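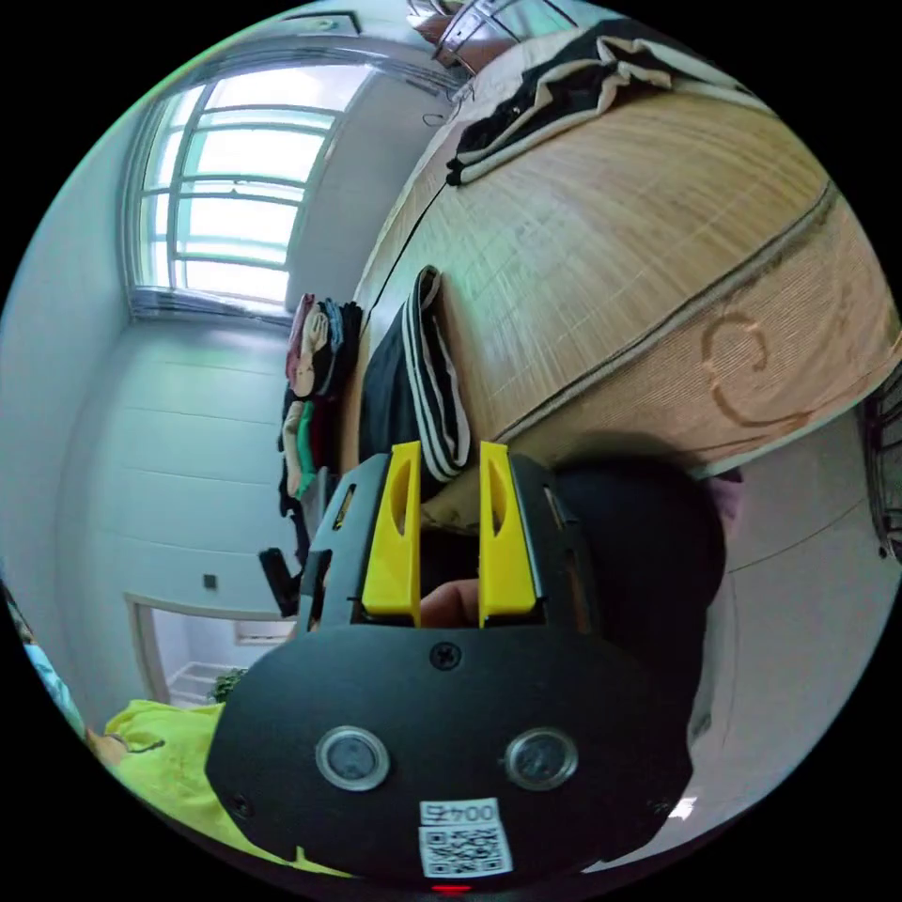
Slide 1. Title and hello

Good morning. Thank you for the invitation, and for the coffee. My talk is about what we learned when we moved our data collection out of the laboratory and into bedrooms. I will speak for twenty minutes and I prefer questions at the end, but if a word is not clear, please stop me.

(Leave the title picture on while people sit down. Start when the door is closed.)

The picture behind me is the view from the hand-held gripper in one of the bedrooms. The two yellow fingers are what will touch the cloth. On the bed there is a woven bamboo mat and some folded black clothes, one of them with white stripes. Please remember these stripes, I come back to them on slide 4.

Slide 2. The question

We wanted to know one thing. If we have a fixed budget of demonstrations, is it better to record many in one room, or few in many rooms? The task is the same in both cases: take a garment that lies flat on a bed, fold it once, and put it on a pile.

In the project Lomia we had 600 demonstrations in total. We trained one policy on 600 from our laboratory bed. We trained a second policy on 600 from homes. Same network, same training time, same learning rate. I say this slowly, because last time somebody asked me three times.

Slide 3. How we record

A person holds the gripper and does the task with it. The wide camera on the gripper sees the fingers, the cloth and a large part of the room. From the video we compute the path of the hand. There is no robot arm in the home, and this makes the visit short.

Two practical points for those who want to repeat it. First, the window. A wide lens takes in the window very often, and then the exposure changes when the hand turns. We fixed the exposure at the beginning of each session and we lost fewer recordings. Second, the speed. People who fold clothes every day fold too fast for our tracking. We asked them to work at half speed, and they found it boring, but they did it.

(Do not explain the calibration here. It is in the backup slides.)

Slide 4. What is hard about a bed

On our laboratory bed we have a plain gray sheet. In homes we found mats, blankets, quilts with flowers, and everything has its own lines. The policy from the laboratory often took a line in the bedding for the edge of a garment. Look again at the title picture: the mat has a darker seam that runs diagonally, and the trousers, or what looks like trousers, have striped edges. For a person it is clear which line belongs to what. For the first policy it was a difficult question.

Also black cloth on black cloth. When two dark garments touch, the border between them almost disappears in the video. I do not have a good solution for this. We tried to make the images brighter in training and it helped only a little.

(Go back to slide 1 for a moment, then forward. Use the arrow keys, the remote control jumps.)

Slide 5. Results

We tested both policies on an arm in rooms that were not in the training data. Each policy had 200 trials. The policy trained in the laboratory finished 89 of them. I will let you look at the bar for the home policy on the slide before I say anything about it.

(Wait. Count to five.)

You see that the home bar is higher, and you see also that it is far from the top. Most of the failures that remain are in the first grasp. The fingers close above the cloth, or they take the garment together with the mat. When the first grasp was good, the rest of the fold was usually good too.

In the laboratory itself, the laboratory policy was still the better one. I think we should say this openly in the paper, and the reviewers of the first version agreed.

Slide 6. Comparison with Eten

Some of you know our older data set, Eten, from April. It was recorded with 2 grippers of different finger length, and we did not write down which one was used for which session. Please do not mix it with the new data. If you already did, come to me in the break.

Slide 7. What we do next

We will record the same garments on different beds, so that we can separate the effect of the cloth from the effect of the room. At present both change together, and this is the weakest point of the study. We also want to test softer finger tips for thin cotton.

Slide 8. Thanks

Thanks to the families who gave us their bedrooms for an afternoon. The data will be available after 2 Jul 2026, and the address is on the slide. Now I am happy to take questions.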